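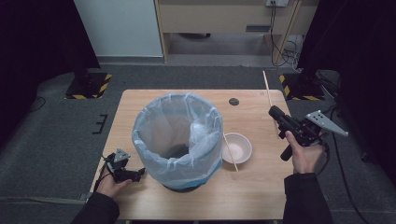 Filed under: Facilities Help > Kitchen and Trash > Open tickets

Print this page | E-mail this ticket

Ticket 23: Liner slips into the wastebasket when chopsticks are thrown out

Reported by: Selton lunch area
Handled by: Shaohua Jiang
Status: Open, waiting on reporter

Problem as reported: "The bags are defective. Every time we clear up after noodles the bag drops down inside and everything ends up on the bottom of the basket. Please switch back to the old bags."

Shaohua, first note: I doubt it's the bags. We get the same box at Wusthorpe and Strachan and neither has sent me a word about them. Before I reorder anything I'd like to know how the bag goes on. Is it folded over the rim, and how far down?

Reporter: Folded over, yes, hanging down the outside. Same as always.

Shaohua: "Same as always" is what I was told about the sink. I put one on here the way you describe, with a good deep fold on every side, and dropped in a whole lunch's worth of chopsticks and two wet paper bowls. It stayed put. Then I did it again with a shallow fold and it slid on the second handful. So I can make it fail, but only by putting it on badly.

Reporter: We don't put it on badly. Gelau brand bags never did this.

Shaohua: The Gelau bags were a size smaller and gripped the rim, I'll give you that. They also split, and I have the old tickets to prove it. Looking at your basket, there's a lot of extra bag bunched up on one side of the opening. That's slack with nowhere to go. A chopstick lands in it point first, catches, and the weight pulls on that one spot. I can't swear that is your problem but I'd bet on it before I'd bet on a bad batch.

Try this and report back:
1. Push the bag right down so it touches the bottom before you fold anything.
2. Spread the slack around the rim. If there's still too much, twist the extra outside and knot it.
3. Lay chopsticks in flat, or snap them first. Don't drop them in on end.
4. Bowls that get washed stay out of it. Take the chopsticks off the bowl and clear those first.

Reporter: Did 1 and 2. Held through lunch. Someone says a big rubber band around the rim would do the same job with less fuss.

Shaohua: It might. I've seen it snap, and then the band is in the trash with the rest. One lunch isn't a test either — give it until the roll is used up and count how many slip. There should be 29 bags left on it if the label is right, which I also have my doubts about.

Reporter: So no new bags?

Shaohua: Not on this evidence. If it slips again with the slack knotted, leave it exactly as it fell and call me before anyone fixes it. Keeping this open through December.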